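Anevmont Bushwalking Club
Minutes of the general meeting, 17/11/2022
Msimang Road Hall

Chair: Yasaman Hassanpour
Minutes: Parviz Amini

1. Opening and previous minutes

The chair opened the meeting and welcomed the new members. Apologies as per the attendance book. The April minutes were taken as read. One correction: the walk to the lower falls was graded medium, not easy. With that change the minutes were accepted.

2. Matters arising

The missing first aid kit has been found in the boot of a member's car. It needs new bandages and a new snake bite dressing. The other kits will be checked at the same time and the contents list taped inside each lid.

The letter to the shire about the broken stile at Tristby has been answered. The shire says the stile is on private land and we should speak to the owner. The owner told us last year that it belongs to the shire. The chair will send each of them a copy of the other's letter and ask for a meeting on site.

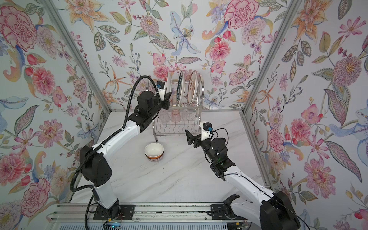 Until that is sorted out, walk leaders are asked to use the gate further down the fence line and to close it behind the last walker. There are cattle in that paddock again. Dogs are still not allowed on any club walk that crosses it.

3. Money

Balance in the working account is $976 after the insurance was paid. Most subscriptions are in. Reminders will go out by email, and by post to those who don't use email.

There was a question about whether the club should keep paying for printed programs. A show of hands favoured keeping them for another year, but on plain paper and folded by hand. The cover photo will go to black and white.

4. Membership

We have 51 financial members. Several people have come on a trial walk and not been followed up. Walk leaders to pass on names and phone numbers the same week, preferably the same night. The sign-on sheet now has a space for this and it should be filled in even if the person says they probably won't join.

It was asked whether trial walkers are covered by our insurance. They are, provided they sign the sheet before setting out. If they sign at the end they are not. 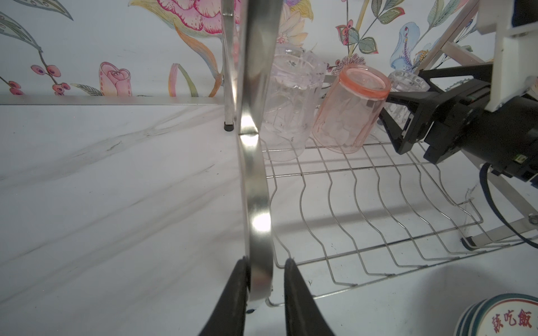
5. Zolden Creek track

The main item of the night. Track 2 on the club map has been closed at the creek end by slips. Members have been going around by the fire trail, which adds a steep climb and takes the walk out of the easy grade.

The parish map of 1876 shows a bridle path on the other bank, and parts of it can still be followed. A small party went in to look. Their report was tabled and it was agreed to put it in the minutes in full.
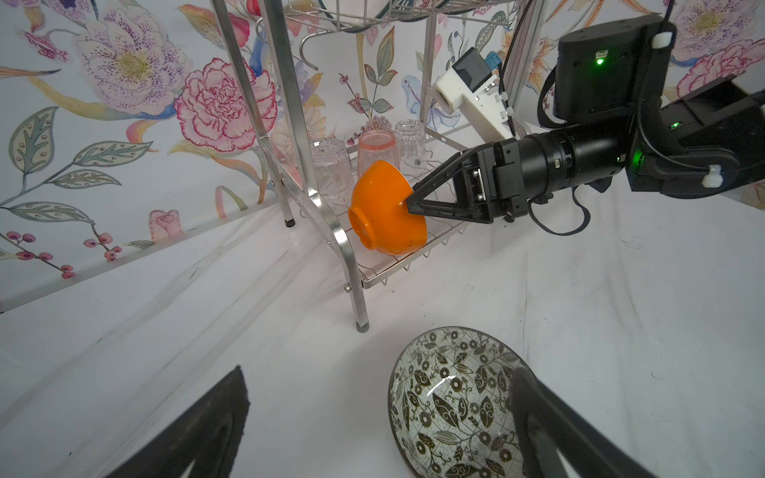

Report on the old bridle path
By Parviz Amini

We started from the car park at the Tristby end and crossed at the concrete ford. The water was low. After rain I would not take a group over it.

The first stretch is plain enough. The path has been cut into the bank and there is dry stone edging on the creek side, mossed over but mostly sound. Past the second gully it runs into lantana and we lost it. We found it again by going up to the old fence and dropping back down at the big blackbutt.

From there to the junction it is good walking, mostly shaded, with a fair bench all the way. Two wet spots would need stepping stones or a short boardwalk. A tree has come down over the path near the junction and is too large for hand saws.

We saw no sign of recent use apart from wallaby tracks. There is no phone signal between the ford and the junction. Anyone going in should leave their plans with someone at home.

My view is that the path could be opened with a few working days, if the land manager agrees to the lantana being cut. I would leave the stone edging alone until somebody who knows about such work has looked at it.

Discussion followed. Most were in favour of reopening the bridle path. Concerns were raised about the ford, and about who would be responsible if someone was caught on the wrong side when the creek came up. A depth marker was suggested. Another suggestion was to run the walk only in the drier months, with the leader to check the ford beforehand and cancel if in doubt.

It was also pointed out that the lantana holds the bank together in places and should not all come out at once. Cut and paint was preferred to pulling. The bush regeneration group further downstream has tools we might borrow.

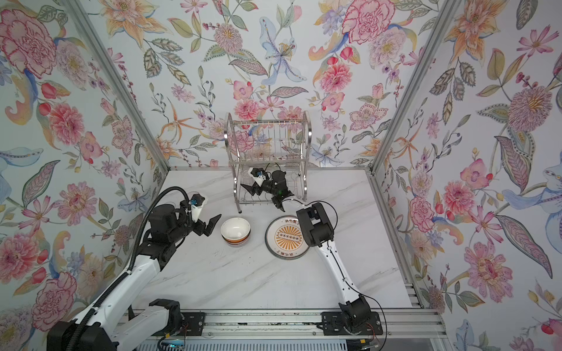

Yasaman Hassanpour: I'm happy for us to ask permission, but I don't want the path on the program until we have it in writing. We've been caught out with the stile and I'd rather not do that twice.

This was generally agreed. Moved that the club write to the land manager asking for permission to clear the path, with the report and a copy of the old map attached. Carried.

6. Summer program

Early starts for all walks while it is hot. The Anevmont lookout walk will become an evening walk, torches required. The swimming hole walk stays where it is. Leaders are still needed for both coast walks. If none come forward by the next meeting the walks will be dropped.

7. Other business

Lost property: one grey beanie, one walking pole. See the chair.

A member asked that cars be parked on one side only at the Zolden trailhead so the farm trucks can get through. Noted, and to go in the next newsletter.

Meeting closed. Next meeting at the same hall, with a slide evening on alpine plants afterwards. Bring a plate.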